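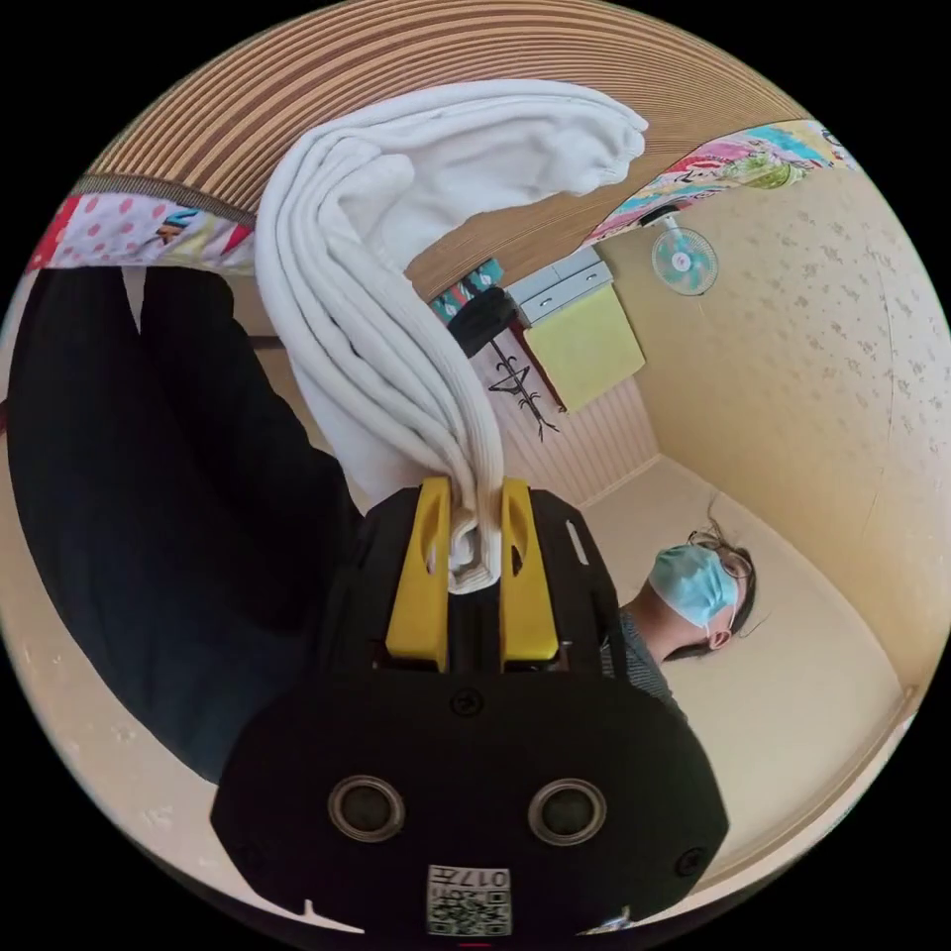

The Knitted Shirts of Valtby

2022-11-27

Most of the circular knitting machines in the old Sobczak mill at Valtby were built before the people who run them were born. They were made to turn out cotton undershirts in a continuous tube, with no side seams, and they still do it at the pace they were set to when they were new. A modern machine in a modern plant makes the same length of fabric several times faster.

Weronika Witkowska has managed the mill for 11 winters. When she took over, half the machines were under tarps and the other half were knitting bandage fabric for a medical supplier that wanted to pay less each year. The order for bandages ended one November, and she had to decide what the mill was for.

She went back to undershirts. The patterns were still in a cabinet on the second floor, drawn in pencil on card, with the needle counts written along the edge. The first batch was 642 shirts, all in undyed or bleached white, and it took most of a year to sell them. Last year the mill sold 1,934.

Those are small numbers for a factory. They are enough to pay the people who work there and to buy yarn, and not enough to fix the roof.

The trouble with slow knitting is that it is hard to show in a store. On a hanger, a tube-knit shirt looks like any other plain shirt. What differs is the tension. A fast machine pulls the yarn tight as it feeds, and the cotton relaxes later, in the customer's washing machine, which is why cheap shirts get shorter and wider. At low speed the yarn goes in with less pull on it. The fabric comes off the machine closer to its final size, and it is left on open shelves for two days before anyone cuts it.

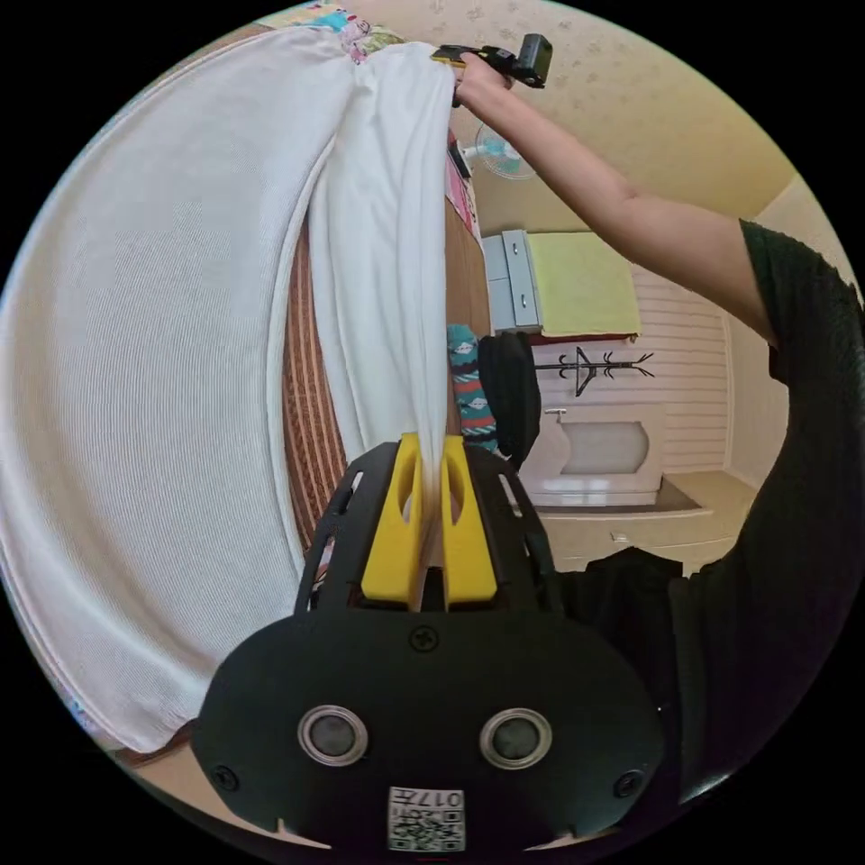

Mathias Ruchti buys the shirts for a store that sells work clothes, and he was doubtful at first. "I washed one every week through a whole winter and measured it on the kitchen table," he said. "It lost less than the shirts I was already selling. Then I placed an order."

Keeping the machines going is a separate job. Needles are still made in standard sizes, but cams and sinkers have to be copied from worn ones. Bogdan Czerwiński does that work in a shed behind the dye house. He keeps 33 spare cams in labeled coffee cans and knows which machine each one came out of. He learned the trade from Eugeniusz Grabowska, who retired and still comes in when a machine starts dropping stitches on one side.

"You listen first," Grabowska said. "If it clicks once every turn, it is a needle. If it clicks all the time, you shut it off and go find Bogdan."

The newest person on the floor is Nafula Athumani, who came from a bakery and now runs four machines. The hours are better, she said, and the noise is worse. She changes cones, checks the fabric under a lamp and marks faults with a piece of red thread. Ladders and holes are cut out. Small slubs in the yarn are left alone.

Witkowska has been asked to add colors, and she has turned the idea down twice. The dye house needs a new boiler before it can do anything darker than cream. There is a quote for one on her desk, under the quote for the roof.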